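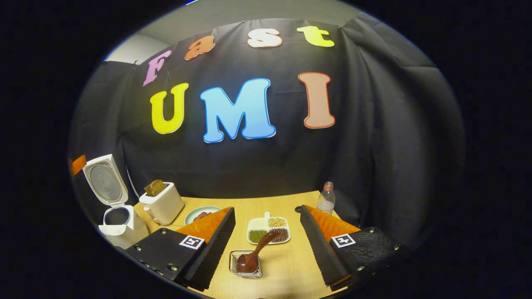
Foam letters pinned to black cloth spell out "Fast UMI."

The do-it-yourself backdrop is supposed to be the cheapest upgrade a small stall can make. Evie Birkett has heard this so often at the Prakotthorpe craft market that she finally asked the people saying it what they had sold since putting theirs up. Most of them changed the subject.

"They told me it looked great," she says. "I didn't ask if it looked great."

The advice comes mostly from those with something to sell. Cendley, which runs weekend courses for new stallholders, charges $200 for a session on display and claims a good backdrop can lift takings by up to 50 percent. I asked where the figure came from. Neelam Chaudhary, who teaches the course, said it was based on feedback from past students. She could not say how many had kept records. 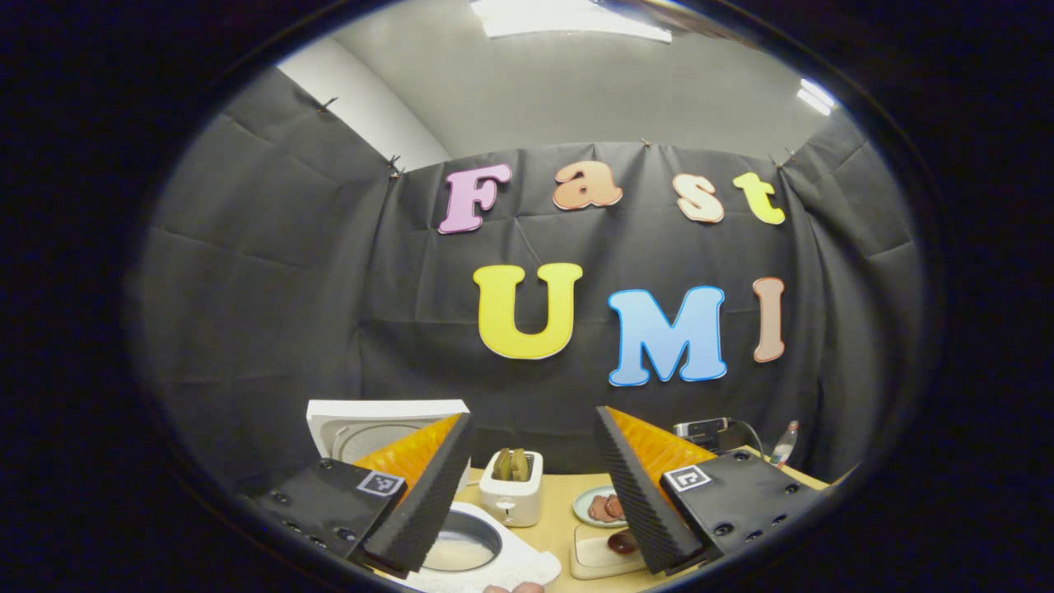 Then there is the question of what passing shoppers notice. Zulkifli Mangundap sold soap at Prakotthorpe for six years and changed his display every January. His best season came when he had a bare folding table and a price list in marker pen. He puts it down to being next to the coffee van.

Rukhsana Soomro disagrees, and she has a point. Her candle stall was hard to spot in the long hall until she hung up a big sign, and regulars stopped walking past it. But a sign that says what you sell is a different purchase from the velvet drapes and string lights in the Josis catalog, where the full stall kit costs $3,000.

Alfie Pilkington bought that kit. He still likes it. He has also started leaving half of it in the garage, as it takes him most of an hour to set up and the doors open at eight.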